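Reading time: 3 minutes

We use cookies to remember your settings. By staying on this page you accept them.

Speaker notes: When the cable says no. A safety stop at the Kitetti cell

Slide 1. Good afternoon, and thank you for staying until the last session. I will talk about one fault on a two-arm cell. It was a small fault and no person was hurt. I chose it because we misread it for 7 days, and I think other groups can misread it in the same way.

Slide 2. Leave the picture on while I explain the cell. Two arms share one rail and one table. The wires for the task wait in the baskets at the back. Please look at the purple cables, the high arc on the right one especially. The whole talk is about this arc.

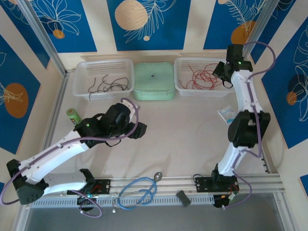 12/10/2026 | Faltulley Workshop on Shared Workspaces | Notes by the speaker, Oshima group

Slide 3. What happened. In August the right arm began to stop by itself. The controller, which we call Plurby, reported a force limit at the wrist. Both arms held their position, as they should. The operator cleared the message, looked at the table, found nothing and started again. We had 20 such stops before somebody wrote down the arm position together with the message.

(Pause here. Ask who in the room has cleared a stop without writing it down. Raise my own hand.)

Slide 4. Our first idea was contact between the two grippers. It was a natural idea, because in this task they come close. We lowered the speed to 40 percent and the stops continued. Then we blamed the force sensor and changed it. This cost us two days and it was a good sensor.

Slide 5. The real cause was the purple line. When the right arm reached high and turned in to the left, the line became too short between two clips. It pulled on the wrist, and the controller read this pull as a contact. So the stop was correct - there was a force, only it did not come from the table.

Slide 6. Here I show the kind of work we do, with the arms facing each other over the red wire. Say slowly: the left gripper holds the yellow object, and a thin black lead goes from it toward the right gripper. Then point to the right side, where the purple tube makes its high arch and comes down in a wide curve.
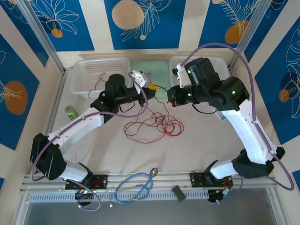 Wire handling with both arms, Kitetti cell.

Slide 7. What we changed. We moved one clip and gave the line more length. After this we repeated the reach 98 times at full speed with no stop. I want to be careful with this number. It is one cell and one task, and a longer line brings its own risk, for example it can catch on the other arm.

Slide 8. What we changed for people. An operator may clear the first stop alone. At the second stop with the same message, the task ends and the arm position goes in the log. Before anybody puts a hand over the table, the power to both arms is off. This last rule existed already, but during the bad week it was not always followed, and I must say so. With so many false alarms, as we called them, we trusted the message less and less.

Slide 9. Open question. We still check the line by eye every morning, with the arm moved slowly to its highest reach. I would like a better method. If your group measures cable pull directly, please find me at the coffee table.

(If time is short, skip slide 4 and go directly to the cause. Keep slide 8 in any case.)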